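**How do I stop my silicone baking mat sliding about?**
Wipe the worktop dry first. Most mats that wander are sitting on a film of washing-up water and good intentions.

**Mine smells of onions. Is it ruined?**
No, it's just well read. Spread bicarb paste over it, leave it for 6 hours and rinse. Soledad Montes at Emwood swears by 11, but she has more patience and more mats.

**Can I cut pastry on it?**
You can, once. After that you own 2 smaller mats.

**What are the printed circles for?**
Rolling pastry to a size. They won't make it round. That remains your department. 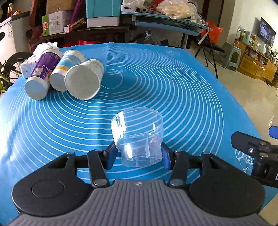
**How should I store the mat between bakes?**
Roll it loosely with the printed side in and stand it in a cupboard. Folding leaves a crease, and the crease will turn up in your shortcrust.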